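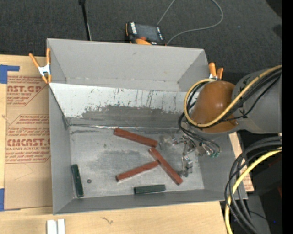

겨울 산장 종주 출발 전 점검표 (내 메모 포함)
마지막 수정: 2018년 1월 1일

작년 8월에 스타바노 산장까지 걸어갔다가 무릎까지 다 젖은 이야기는 블로그에 벌써 썼으니 또 하지는 않을게요. 그때 쓰던 점검표를 겨울용으로 고쳐 봤습니다. 코스는 똑같아요. 파르비 마을 주차장에서 출발해서 제시스비 고개를 넘고, 스타바노 산장에서 하룻밤 자고, 다음 날 능선을 따라 내려오는 길입니다. 같이 가는 수메야 레마 씨한테도 한 부 보냈더니 빨간 줄이 잔뜩 그어져서 돌아왔어요(고마워요 수메야 씨!). 그 의견도 중간중간 넣었습니다.

표시는 이렇게 씁니다.
O 이상 없음
△ 쓸 수는 있는데 손을 봐야 함
X 이대로는 못 감
– 아직 안 봄

1. 신발과 발

밑창 들뜸 확인 (앞코, 뒤꿈치, 안쪽 아치)
결과: △
왼쪽 앞코가 손톱 하나 들어갈 만큼 벌어졌어요. 접착제로 붙여서 하룻밤 눌러 뒀는데, 동네 뒷산에 한 번 신고 나가 보고 나서 O로 바꾸려고요. 양손으로 앞뒤를 잡고 꺾어 보면 벌어진 데가 금방 보입니다.

밑창 홈 깊이
결과: O
뒤꿈치 바깥쪽이 제일 먼저 닳네요. 내 걸음걸이가 그런가 봐요.

끈과 고리
결과: O
오른쪽 끈은 새것으로 갈았습니다. 여분 한 벌은 배낭 뚜껑 주머니에. 스패츠 밑줄이 끊어졌을 때도 신발 끈으로 묶으면 되더라고요.

방수 상태
결과: △
물방울이 또르르 굴러야 하는데 발등 쪽은 그냥 스며듭니다. 왁스를 한 번 먹였고, 출발 전에 한 번 더 먹일 생각이에요. 난로 옆에 바짝 붙여 말리지 말 것! 예전 신발은 그렇게 보냈습니다.

양말 두 켤레 + 잘 때 신을 것
결과: O
잘 때 신을 양말은 비닐에 따로 싸서 침낭 속에 넣기. 걷는 동안에는 아무리 발이 시려도 그 봉지는 안 뜯기로 수메야 씨랑 약속했어요.

발톱
결과: –
전날 밤에 깎으면 아프고 일주일 전에 깎으면 또 자라 있고. 이틀 전이 딱 좋아요.

2. 아이젠, 스틱, 스패츠

아이젠을 신발에 직접 끼워 보기
결과: O
집 거실에서 장갑 끼고 해 봤습니다. 맨손으로는 쉬운데 장갑을 끼니까 고리가 자꾸 미끄러져서 한참 걸렸어요. 바람 부는 고개에서 처음 해 볼 일은 아니에요. 남는 끈은 잘라서 끝을 라이터로 지졌고요.

발톱 쪽 날 상태
결과: O
녹이 조금 있어서 사포로 문질렀습니다. 너무 날카롭게 갈 필요는 없어요.

스틱 잠금 장치
결과: X → O
처음에는 아래 단이 체중을 실으면 쑥 들어갔습니다. 조임 나사를 돌리니까 괜찮아졌어요. 점검 방법은 간단합니다. 길이를 맞추고 잠근 다음 손잡이에 체중을 확 싣기. 들어가면 다시 조이고, 그래도 들어가면 안 가져가요.

스틱 바스켓
결과: O
겨울용 넓은 것으로 바꿔 끼웠어요. 여름 바스켓 그대로 갔다가 눈에 푹푹 빠지면 팔이 먼저 지칩니다.

스패츠 지퍼와 밑줄
결과: △
지퍼에 흙이 끼어 있어서 칫솔로 털었어요. 한쪽이 아직 뻑뻑해서 양초를 문질러 볼 참입니다.

3. 배낭

무게
결과: O
다 넣고 재 보니 물까지 13kg. 작년보다 많이 줄었어요! 책을 뺀 게 컸고, 카메라 렌즈 하나도 눈물을 머금고 뺐습니다. 수메야 씨 의견은 "삼각대도 빼요"였는데, 그건 못 들은 걸로 하겠습니다.

어깨끈과 허리벨트 박음질
결과: O
배낭은 샤바 제품인데 오래 썼는데도 박음질이 멀쩡해요. 버클만 한 번 갈았고요. 짐을 가득 넣은 채 어깨끈 하나로만 들어 보면 약한 데서 뜯기는 소리가 납니다. 집에서 나는 게 훨씬 낫지요.

배낭 커버
결과: △
바람에 날아가지 않게 고리에 끈을 하나 더 달았습니다. 안쪽은 큰 비닐봉지로 한 번 더 감쌀 거예요. 커버만 믿다가 등판 쪽으로 물이 들어온 게 지난여름이었거든요. (안 쓰겠다고 해 놓고 또 썼네요.)

짐 넣는 순서
결과: O
맨 아래 침낭, 그 위에 갈아입을 옷, 등 쪽에 음식과 버너, 맨 위에 두꺼운 겉옷. 헤드랜턴과 구급낭은 뚜껑 주머니. 순서가 마음에 안 들면 바꿔도 되는데, 바꿨으면 같이 가는 사람한테 구급낭이 어디 있는지는 꼭 말해 주세요.

4. 옷

겉옷 지퍼, 모자 조임끈
결과: O

바지 무릎과 엉덩이 쪽 닳은 데
결과: O
엉덩이가 좀 번들거리는데 구멍은 없어요.

장갑 세 벌 (얇은 것, 두꺼운 것, 여분)
결과: △
두꺼운 것의 엄지손가락 끝이 터졌어요. 꿰매긴 했는데 내 바느질 솜씨를 믿을 수가 없어서, 여분을 제일 좋은 걸로 챙깁니다. 손목끈도 달 것. 고개에서 장갑 한 짝 날리면 그날 산행은 거기서 끝이에요.

모자와 넥워머
결과: O

고글 또는 선글라스
결과: –
서랍 어딘가에 있을 텐데… 찾으면 표시할게요.

5. 불과 먹을 것

버너 점화
결과: O
베란다에서 한 번 켜 봤습니다. 자동 점화는 추우면 말을 잘 안 듣길래 라이터를 따로 두 군데에 나눠 넣었어요. 하나는 배낭, 하나는 안주머니.

가스 남은 양
결과: X
쓰던 통을 흔들어 보니 찰랑 소리도 안 나요. 새 통으로 사고, 겨울용 혼합인지 꼭 보고 살 것.

고무 패킹
결과: O
갈라진 데 없음. 통을 끼운 다음에 귀를 대고 소리를 들어 보고, 비눗물도 발라 봤는데 거품이 안 올라왔습니다. 산장 안에서 버너를 쓸 때는 창문 여는 거 잊지 말기. 춥다고 다 닫으면 안 됩니다, 정말로요.

물
결과: O
보온병 하나에 뜨거운 물, 800ml 물통 하나. 물통은 배낭 옆 주머니에 거꾸로 꽂아요. 물은 위에서부터 어니까 거꾸로 두면 마개 쪽이 덜 업니다. 뚜껑이 새는지 집에서 하룻밤 뒤집어 놓아 봤고, 밑에 깐 신문지가 뽀송했습니다.

점심과 행동식
결과: –
땅콩, 말린 살구, 초콜릿. 단단한 에너지바는 얼면 이가 나갈 것 같아서 이번에는 뺐어요. 수메야 씨는 자기 삶은 달걀을 꼭 가져오겠대요. 말릴 이유가 없죠, 나도 하나 얻어먹을 거니까!

비상식
결과: O
따로 봉지에 담고 테이프로 둘둘 감았습니다. 뜯기 귀찮아야 안 뜯어 먹어요.

6. 길 찾기와 연락

종이 지도
결과: O
접힌 데가 닳아서 투명 테이프로 붙였어요. 제시스비 고개가 하필 접히는 선에 딱 걸려 있습니다.

나침반
결과: O
전화기 옆에 오래 뒀더니 걱정돼서 집 앞에서 맞춰 봤는데 괜찮았어요.

전화기와 보조 배터리
결과: O
전화기는 안주머니, 비행기 모드. 케이블도 끼워 보고 실제로 충전되는지 봤습니다. 작년에 가져간 케이블은 접촉 불량이었거든요.

헤드랜턴
결과: △
불은 들어오는데 배터리가 언제 것인지 모르겠어요. 새것으로 갈고 여분도 한 벌. 밝기는 제일 센 쪽이 200루멘인데 평지 길에서는 약하게만 써도 충분합니다. 가방 안에서 저절로 켜지지 않게 잠금 버튼 누르기.

호루라기
결과: O
배낭 가슴끈에 달려 있는 것. 불어 봤더니 옆집 개가 대답했어요.

일정표 남기기
결과: –
출발 시간, 가는 길, 내려오는 길, 늦어도 몇 시까지 연락하겠다는 것까지 적어서 언니한테 보내기. 그 시간까지 연락이 없으면 어디에 전화해야 하는지도 같이 적기. 내려와서 맥주 마시느라 연락을 깜빡하는 게 제일 민폐입니다. (한 번 해 봤습니다. 많이 혼났어요.)

산장 예약과 난로
결과: O
전화로 다시 확인했고, 산장지기는 없고 장작은 안에 있다고 했어요. 숙박비는 한 사람에 4,000원인데 상자에 넣는 식이라 잔돈을 준비합니다.

7. 구급낭

반창고, 물집 패드
결과: △
물집 패드가 제일 빨리 없어지네요. 한 통 사기.

압박 붕대, 가위, 핀셋
결과: O
가위가 잘 안 들어서 부엌 가위랑 바꿨는데 너무 크더라고요. 다시 원래 것으로.

먹는 약
결과: X
진통제 날짜가 지났습니다. 점검표를 만들어 놓고도 이건 매번 나중에 보게 돼요. 수메야 씨는 꽃가루도 없는 겨울에 왜 알레르기 약을 챙기냐고 물었는데, 내가 산장 담요 먼지에 약해서 그래요.

은박 담요
결과: O
두 장. 한 번 펴면 절대로 원래 크기로 안 접히니까 호기심에 펴 보지 말 것.

무릎 보호대
결과: O
내려오는 날에 씁니다. 올라갈 때부터 차면 저는 오히려 불편했어요.

8. 출발하는 날 아침에 볼 것

전날 밤과 당일 아침 예보 둘 다
고개의 바람 세기. 마을이 잔잔해도 제시스비 고개는 딴 세상이에요.
눈사태 주의보가 있는지. 있으면 고개로는 안 갑니다. 아래쪽 숲길로 돌아갔다가 당일에 내려오기.
두 사람 다 잘 잤는지, 아픈 데는 없는지. 한 사람이라도 찜찜하면 미룹니다. 이건 수메야 씨가 빨간 펜으로 두 번이나 밑줄을 그은 줄이에요.
차에 갈아입을 옷과 마른 신발을 두었는지
차 열쇠를 누가 갖고 있는지 (서로 상대방이 갖고 있다고 믿지 않기)

9. 돌아설 기준

미리 적어 두지 않으면 그 자리에서는 꼭 "조금만 더"가 되더라고요. 그래서 둘이 통화하면서 정했습니다.

오후 한 시까지 고개에 못 올라가면 돌아선다.
고개 위에서 다음 표지 말뚝이 안 보이면 돌아선다.
아이젠이든 스틱이든 하나라도 망가지면 고개는 안 넘는다.
손가락이나 발가락에 감각이 없으면 그 자리에서 멈추고 데운다. 안 돌아오면 내려간다.
한 사람이 돌아서자고 하면 이유를 안 따지고 같이 돌아선다. 따지는 건 내려와서 파르비 마을 빵집에서 하기로 했어요.

아직 남은 일

가스 새 통
진통제
물집 패드
헤드랜턴 배터리
왼쪽 신발 시험 산행
고글 찾기!!
스패츠 지퍼에 양초
언니한테 일정표

X가 하나라도 남아 있으면 출발 안 합니다. △는 둘이 같이 보고 정하고요. 혹시 제시스비 고개 쪽을 최근에 다녀온 분이 계시면 산장 앞 나무다리가 어떤지 댓글로 좀 알려 주세요. 여름에는 난간 한쪽이 흔들거렸는데, 고쳤다는 말도 있고 아예 막았다는 말도 있어서 아직 칸을 못 채웠습니다.

나무다리 상태
결과: –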